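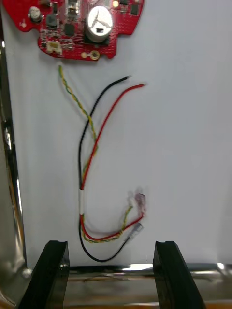 Most household electronics fail at a small number of parts. The list has changed little in a generation: electrolytic capacitors, connectors, relays, and the solder joints beneath anything heavy or hot. The microcontroller is usually still in working order when the product is thrown away.

The aluminum electrolytic capacitor is the best documented of these parts. It stores charge across a thin oxide layer on etched foil, with a liquid electrolyte acting as one of the electrodes. The liquid escapes slowly through the rubber seal. As it goes, capacitance falls and internal resistance rises, the part runs warmer, and the loss speeds up. A typical data sheet gives a rated life of 3000 hours at maximum temperature. The usual working rule is that life doubles for each drop of ten degrees Celsius, so a part kept well below its limit may last many years, while the same part next to a hot regulator may not outlast the warranty.

Siriwan, a repair workshop in Fellville, has kept records on this since it opened. Each item that crosses the counter gets a fault code, a note of the failed part, and the time spent. Sunee Wattanapong, who owns the shop, set up the codes after years of writing "dead, no power" on tickets and finding the phrase useless later.

"No power is a complaint," she says. "The fault might be a fuse, and then you still have to ask what blew the fuse."

The last 120 tickets she reviewed covered coffee makers, air purifiers, lamps, and small audio gear. Power supply faults were the largest group. Mechanical damage to connectors came next. Only 2 of the tickets ended with a failed processor, and in both cases there was evidence of a surge on the line.
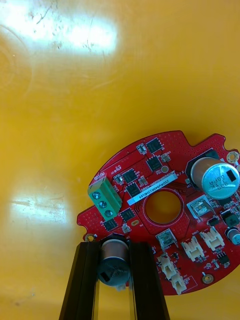 Red circuit board with a copper-colored ring around its center opening.

Board layout has a large effect on whether a fault can be repaired. Vias, the plated holes that carry signals or heat between layers, are a common example. A dense group of them tied to a copper plane moves heat away from a part very well. It does the same to the heat of a soldering iron. A joint connected to such a plane without thermal relief may refuse to melt with an ordinary tip, and the technician who raises the temperature risks lifting the pad. Preheating the whole board from below is the standard answer.

Outline matters as well. A board cut to follow a curved housing has fewer straight edges to clamp, and parts placed near the rim are exposed to flexing. Ceramic capacitors are the usual casualties. A crack may leave no mark on the surface and show up only as leakage current, sometimes months after the stress that caused it.

We use cookies to remember your preferences and measure traffic. By continuing to read, you accept our cookie policy. Accept | Manage settings

Handling practice is less uniform than the manuals suggest. Plain plastics can hold a static charge for a long time. Dissipative plastics, which bleed charge away at a controlled rate, cost more and look much the same. Color says little about which is which. A surface resistance meter settles the question in a few seconds, and Wattanapong tests bench surfaces every November, when heating dries the indoor air. 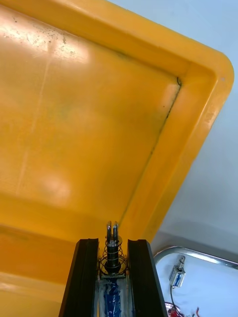
Yellow plastic with a glossy finish and a rounded rim.

Parts supply sets the remaining limit. Generic capacitors and regulators can be bought for cents. Programmed chips cannot be replaced from a catalog, and a maker that does not release its firmware has in effect decided how long the product will be serviceable. The Ilix air purifier is a frequent visitor to Siriwan with a failed fan driver. The driver is a stock part, and the repair takes 30 minutes, most of it spent opening a housing that was glued shut. The Clirnemov desk lamp uses screws throughout, but its dimmer chip has had its markings removed.
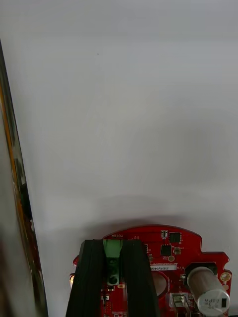 What a schematic is worth

Without a schematic, diagnosis begins with tracing. The technician finds ground, then the supply rails, then works outward, comparing measured voltages with the data sheet of each chip that can be identified. On a simple two-layer board the job is tedious but possible. On a board with inner layers, some connections can only be inferred from continuity readings.

Service documents for consumer goods were once often available to anyone who asked. Many are now restricted to authorized centers. Wattanapong draws her own partial schematics and files them by board revision, as a single product name may cover several layouts. A drawing typically shows the supply section and little else. For most of the items on her shelf, the supply section is the part she needs.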